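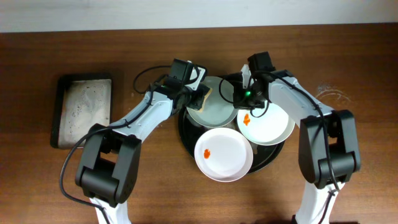 Home | Forums | Kitchen Talk | Sauces & Condiments | New Posts | Log In

Orange hot sauce, the fermented kind: how long do you let yours go?
Posted by Tania Hettiarachchi, 2021-01-24

OK I am completely hooked. I started my first jar of habanero and carrot mash back in October and finally blended it last night. It's fruity, it's funky, it has this slow heat that creeps up on you. I put it on eggs, then on rice, then on a plain cracker standing at the sink!

My recipe was 200 grams of habaneros, the same of carrot, half an onion, garlic, and a brine of 1000 grams of water with 35 of salt. Now I want to do a bigger batch and I'm wondering whether the long wait matters. My cousin in Kallumlow swears by two weeks and done. What do you all do?

12 replies | 88 likes | Share

peppermash_rey
Welcome to the club! Two weeks is plenty for me. After that most of the fizzing has stopped and I can't taste much difference. I'd put the effort into better peppers.

Grekum
Have to disagree with Rey there. I did a side by side last year, same peppers, same jar size, one at two weeks and one at three months. The young one was sharp and kind of thin. The old one was rounder and the garlic had gone mellow. My wife picked the old one blind, twice.

peppermash_rey
Were they kept at the same temperature though? My pantry is warm all year and everything moves faster in there.

Grekum
Fair point, mine sit in the basement. Could be that your two weeks is my five.

Ayman Bennani
Tania, one thing on the carrot. Try roasting half of it and adding it when you blend. You keep the color and it gets sweeter without any sugar. Leave the roasted part out of the ferment, I did it the other way once and the jar smelled like a wet dog.

Also save the leftover brine!! Great in a marinade or a Bloody Mary.

Tania Hettiarachchi
Ooh, roasted carrot, yes please. I poured my brine down the drain, I could cry. Do you strain yours? Mine is thick and it blobs out of the bottle.

Ayman Bennani
Never. Blobs are good. I thin it with a bit of vinegar if it won't pour.

vinduvel
Strain it, then dry the pulp in the oven on low and grind it. Best seasoning in my house. I bring mine up to 166 F in a pan before bottling, and it keeps nice and smooth.

Grekum
Cooking it kills all the good stuff you waited months for. Straight to the fridge for me.

vinduvel
Sure, but my fridge has three kids' worth of yogurt in it lol. And I still get plenty of flavor.

peppermash_rey
Has anyone tried mango in place of the carrot?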